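Ticket: Chair rolls off by itself, upstairs office, Soltthorpe
Raised by: Fletcher Pirihi
Assigned to: Dumdale Facilities Desk
Category: Furniture / Flooring
Status: Open (reopened once)

Fault as reported: the black mesh-back chair creeps towards the bin wall when you get up from it. The desk's first reply was that the floor is out of level. I doubt it. Every other chair up here stays where you leave it.

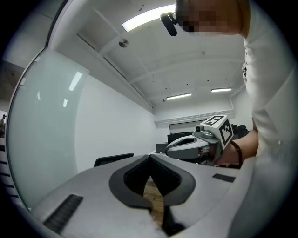
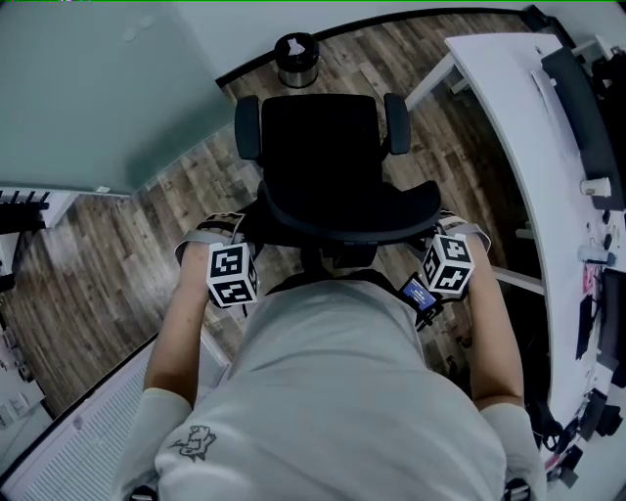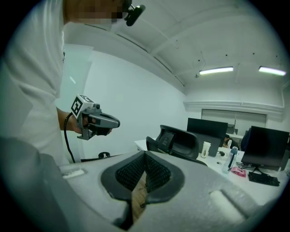

Chair, floor and far wall are in the second one.

Checks so far

1. Let go of the empty chair in its usual spot. It moved 200 mm and stopped. Turned it to face the other way and tried again from the same mark. It hardly moved. If the floor were doing this, I don't see why the direction of the chair would matter.

2. Put a spirit level along the boards and then across them. Bubble between the lines both times. The desk replied that a short level "may not pick up a gradual fall". Maybe so, but then I'd like to hear what will.

3. Swapped in a chair from the next room. Left it over lunch. Still there when I got back.

4. Tipped ours over and spun the castors by hand. Two of the 5 are much freer than the others. One has a smooth tread and the rest feel slightly rough. I suspect it has been given odd castors at some point, though I can't find a record of it.

5. Seat height set at 540 mm as on the Tumance sheet. Lowered it fully, repeated check 1, same result. So much for the suggestion that it was "top heavy".

Reply from desk, 10.40 am

Thanks for the detail. Tumance advise that some movement is normal on hard floors and recommend a chair mat. Shall we order one and close?

Reply from F. Pirihi, 11.15 am

Please don't close it. A mat will hide the problem for a month or two and give us an edge to trip on. Also, "some movement is normal" was what we were told about the last lot of chairs, and those went back to Pacheco in January with the same castors fitted. Has anyone at Tumance looked at this one, or are they reading from the same sheet I've got?

Reply from desk, 2.05 pm

No visit has been made. We can send a set of 5 hard-floor castors, soft tread, push fit. Would you be willing to fit them yourself?

Reply from F. Pirihi, 2.20 pm

Yes, if they're all the same type this time. Check the stem size before you post them. I'll keep the old ones in a bag in case Tumance want them back, and I'll rerun checks 1 and 3 once the new ones are in.

Not convinced the gas lift is right either, but one thing at a time.

Next action: desk to confirm stem size and send castors. Mat order on hold. Ticket stays open until check 1 has been repeated.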